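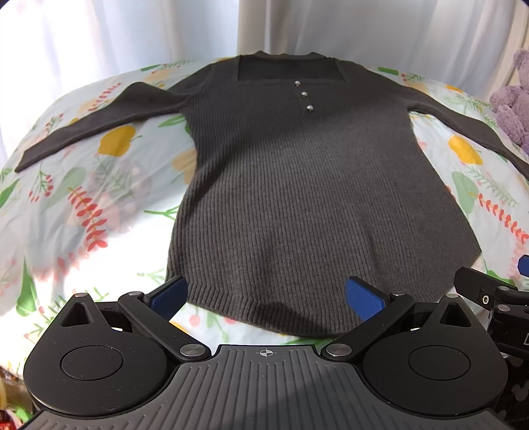

Wander Resale – Call for participants: winter clothing wear study

Wander is looking for adults to take part in a study of how people use, wash and store their winter clothes. The results will help us write better care advice for buyers of secondhand knitwear and coats.

What you will do

You will keep a short diary of what you wear on cold days and how you clean it afterward. Entries are made online and take a few minutes. At the start you list the sweaters, cardigans and coats you own and tell us where you got them, if you remember. At the end there is a phone interview of up to 45 minutes.

The study runs for 2 months. You can miss a day and fill it in later, but please don't guess at wash temperatures – write "not sure" instead.

Who can apply

We have 259 places. You need to be 18 or older, live in the United States and do at least part of your own laundry. You should own two or more knitted items that you wear regularly. They can be any age, fiber or price, and repaired items are welcome. People who work for a clothing brand or a dry cleaner can't take part in this round.

Two people from the same home may apply, but each must keep a separate diary.

Payment

Participants receive $60 after the first month and $90 after the interview. If you leave early, you keep what you have already been paid. Payment is by check or prepaid card.

Your information

Diary entries are stored under a number, and your name and address are kept in a separate file. Nambiar, the research office running the interviews for us, will see your first name and phone number only. We don't sell contact details.

How to apply

Fill in the form on the Studies page and quote reference 772. The form asks for your zip code, your type of washing machine and a rough list of your winter clothes. Applications opened on 26 January 2022 and close when all places are filled. We answer every application by email, usually within a week – check your spam folder before writing to us again.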